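Setting up single sign-on with Nukum

Right, you've got Famivness installed and your users can log in with an ordinary username and password. Now we're going to let them sign in with their Ovico account instead, using my Nukum add-on. I've done this on more sites than I'd like to admit and it takes me less time than a cup of tea, but the first go is always slower, so don't start it five minutes before a meeting!

Before you start

You need an administrator login for Famivness, an Ovico developer account (the free one is fine) and a site that already runs over https. Ovico won't send anybody back to a plain http address, and the error it gives you is just "request refused", which could mean anything.

CAUTION: Keep a second browser open and logged in as administrator the whole way through. If you get step 7 wrong you can lock yourself out, and the only way back in is through the database.

Register your site with Ovico

1. Log in to the Ovico developer pages and choose New application.

2. Give it a name your users will recognise. They'll see it on the consent screen, so "test2" is a poor choice (mine was called that for months).

3. In the Return address box, put your site address followed by /nukum/return. Leave off any slash at the end. Ovico compares the two addresses letter by letter, and one stray slash is enough to make it sulk.

4. Press Save. You'll get a client ID and a secret. Copy the secret straight away - it's only shown once, and if you lose it you have to make a new one.

Note: the application name can't be longer than 50 characters. The form lets you type more and then quietly chops it.

Connect Nukum

5. In Famivness, go to Settings, then Sign-in, then Nukum. Paste in the client ID and the secret. Watch out for a space at the end when you paste, I've lost whole evenings to that one.

6. Under What to ask for, tick Email and Display name. You can tick more if you like, but people get twitchy when a forum wants their date of birth, and Nukum doesn't do anything with it.

7. Choose how to match people up. "Match by email" links an Ovico login to any existing account with the same address. "Ask first" makes the person type their old password once before the two are joined.

CAUTION: Only use "Match by email" if Ovico has checked the address. Leave the Verified addresses only box ticked. Without it, anyone who can type your email address into an Ovico profile can walk in as you.

8. Set the session length. The default is 70 minutes and I leave it alone on most sites. The highest it will accept is 200.

9. Press Save and test. Use your other browser, or a private window, and sign in with an Ovico account that isn't an administrator on your site.

If it doesn't work

Error 191 means the return address doesn't match. Go back to step 3 and look at it again, slowly.

If you get sent round in circles between the two sites, your cookies are being dropped. Check that the site address in Famivness has the same www (or lack of it) as the one you gave Ovico.

If you run the Fonseca theme, the sign-in button may not show up at all. Fonseca keeps its own copy of the login page, so go to Appearance, then Templates, and press Refresh. Do this again after every theme update, I'm afraid.

A message saying the token has expired, on a login you made seconds ago, is nearly always the server clock. Put it right and try again.

Once you're happy, you can hide the old password form in Settings, then Sign-in, then Forms. I'd leave it visible for a week or two while people get used to the new button.

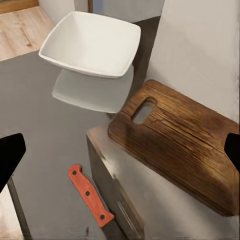 Nukum Set-up Guide | November 2020 | Page 50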